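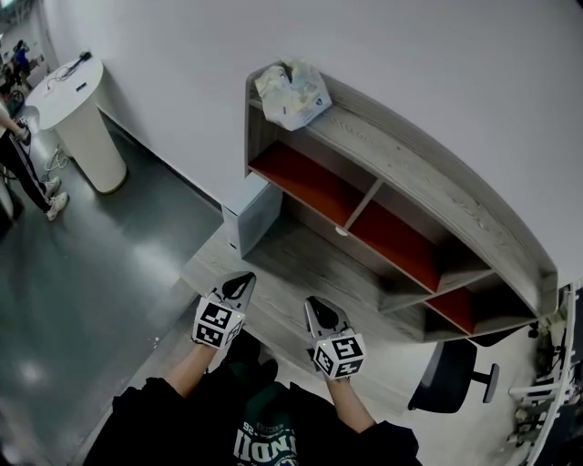 Wistell hand-held grippers in use at a desk.

The Wistell is a pair of hand-held grippers sold by Surkance for recording manual tasks that are later used to train robot arms. It was designed by Heike Rathjen and went on sale on August 17, 2018.

Design

The operator holds one gripper in each hand. Both have a pointed gray and black tip, and a block printed with black-and-white square patterns is mounted near the hand. A head-worn camera reads the patterns to work out where each gripper is. The tips can be replaced without tools.

Versions

The standard kit contains two grippers, 16 spare pattern sheets and a carrying case. A single-gripper kit was added the following May. Surkance also rents the standard kit by the month, with a minimum term of 3 months.

Reception

Yaowalak Srithong reviewed the kit for the trade newsletter Mahawong after recording 148 tasks with it. She praised the light grip but found the printed manual too short, and wrote that the patterns scuffed easily.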